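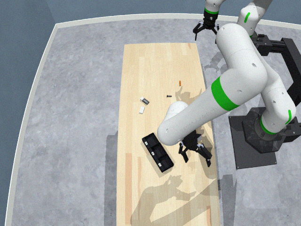

Radoslava Vlček

Shared Tables: How Students Use the Long Tables in the Prudov Library

Introduction

The main reading room of the Prudov library has long tables that any visitor can use. Last year the library replaced its single desks with them, and students have disagreed about the change ever since. My project looked at who sits at the long tables, for how long, and what people think of them. I worked on it through November with Matúš Halás, who helped with the counting.

Method

We used two sources. The first was a seat count. One of us walked through the reading room at 10 a.m., 2 p.m. and 6 p.m. and marked each occupied seat on a floor plan. Over the month we recorded 3,752 occupied seats. A person who stayed all day was counted three times, so this is not the number of visitors.

The second source was a paper survey left at the front desk. We printed 475 copies and got 100 back. Four had no answer to the main question and were left out of that part. I also interviewed Ilaria Marchetti, who chose the furniture for the library.

Results

The 2 p.m. count was the highest on nearly every day. In the morning people took the end seats first and left the middle of the table open. By afternoon the middle seats filled up, mostly with groups of two or three.

On the survey, 29 people said they would go back to single desks if they could. Their most common complaint was noise from typing and talking. The second was bags left on the next chair. People who liked the tables mentioned space for large books and drawings.

Marchetti said the tables cost less per seat than the desks and are easier to move for evening events. She had expected more complaints about lighting. We got two.

Problems

The survey went only to people who were already in the library, so anyone who stopped coming after the change is missing. We also lost the 6 p.m. sheets for two days and did not try to estimate them.

Discussion

Most users accept the long tables, but the quiet readers are the least happy. A small row of single desks by the north windows would probably help them. The library has room there if the newspaper rack is moved. I would repeat the count in the exam period, when the room is fuller and the seating pattern may be different.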